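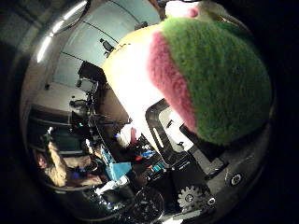 Student project teams tend to talk about their arm. The group at Serero, the technical college in Grivville, would sooner talk about their spreadsheet. It has a row for every attempt their gripper has made at picking something up, and a column for why it failed.

Nadja Rainer, who teaches the second-year automation module, set the project in its present form. Each group gets a gripper, a small wide-angle camera to go at the wrist, and a list of household goods that differ in size, stiffness and surface. The task is to record demonstrations by hand, train on them, and report the result without leaving out the bad runs.

"The report carries more marks than the grasp," she says. "If a group gets a poor success rate and can tell me where it went, they pass. If they get a good one and can't explain it, we have a conversation."

I spoke to three of her students in the lab after a long session. Yu-ting Kwan looks after calibration and the camera. Vitalii Zhuravel did the mechanical work. Ekene Akande writes the software that cuts the recordings into episodes and checks them before they go anywhere near training.

Kwan began with the lens. A fisheye at the wrist sees the fingers and a good part of the room at once, and the software uses the room to work out where the hand has moved. "You need fixed things with corners," she says. "Wall seams, shelving, light fittings. We used to tidy up before recording. Tracking got worse, so we stopped tidying."

The difficulty comes when a large object is brought close. It covers the fixed background and moves with the hand, so the tracker is left with very little to hold on to. Plush toys are the usual offenders. Their outline also changes as the fingers close, and the pile hides the exact moment of contact.

"With a hard box you get a clean step in the finger width," says Zhuravel. "It closes, it stops, done. With plush it closes, slows down, carries on closing. Where is the grasp? Ekene and I argued over that for most of a week."

Their answer was to stop looking for a single moment. Akande's script now marks a grasp as a window, starting when the closing speed drops below a threshold and ending when the hand starts to lift. The threshold is the same for every object. He tried setting it per object and got better numbers, but Rainer asked how the arm would know which object it was holding, and the change was taken out. 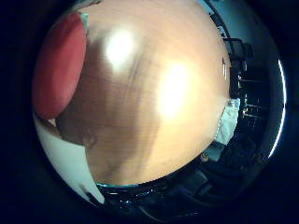 Wood gave them a different sort of trouble. A varnished surface under ceiling lights throws back glare, and the glare shifts as the wrist shifts. Fixed exposure helped a little. Kwan also began discarding any tracked point that sat inside a saturated patch, which she describes as "crude, but it can be explained in one line".

The group has collected 300 demonstrations so far. Of these, 28 were thrown out at the checking stage, most for lost tracking and a few where the person recording had paused halfway through to speak to somebody. Akande keeps the rejected files. "They're labelled. If we change the tracker we can run them again and see whether any come back. The last change recovered 10."

Zhuravel's own complaint is the finger linkage. The first version had too much play at the gear, so that both fingers could report closed with a visible gap at the tips. He reprinted the gear twice before finding that the fault lay in the bracket, where the holes had been drawn slightly oversize.

"I measured the part I suspected," he says. "I should have measured all of them. It's in the report, with the dates, which is a bit embarrassing."

The calibration software is Tallell, an open package the college has used for several years. Kwan has patched it to warn when the board covers too little of the outer part of the lens. Without the warning, she says, it is easy to get a low error figure from a calibration that is only good in the middle.

Training runs overnight on a shared machine, and each group has 3 slots before the assessment in March. This group has used one. The policy managed rigid items fairly well and approached soft ones too high, closing above the widest part. Akande suspects the labels. Kwan suspects the camera height. They have agreed to change one thing at a time, labels first.

Asked whether three slots are enough, Rainer says they aren't meant to be. "They have to decide what is worth testing. Give them thirty and they'll try thirty things and write down four."

Comments

Olanrewaju Igwe
Did they try matt tape on the varnished items, or is that against the rules? We had the same glare problem and a polarising film cost us too much light.

Yu-ting Kwan
Against the rules, objects have to stay as supplied. We haven't tried film.

benchvice
Oversize holes in the bracket. Every year.

T. Marlow
Would like to see the rejected runs published along with the good ones if the college allows it.

Related
Eze gripper kit: assembly notes for classrooms
Choosing a calibration board for wide lenses
Grivville robotics club moves to larger workshop
What to put in a failure log

We use cookies to remember your settings and count visits. By continuing to use this site you accept our cookie policy. Accept | Manage settings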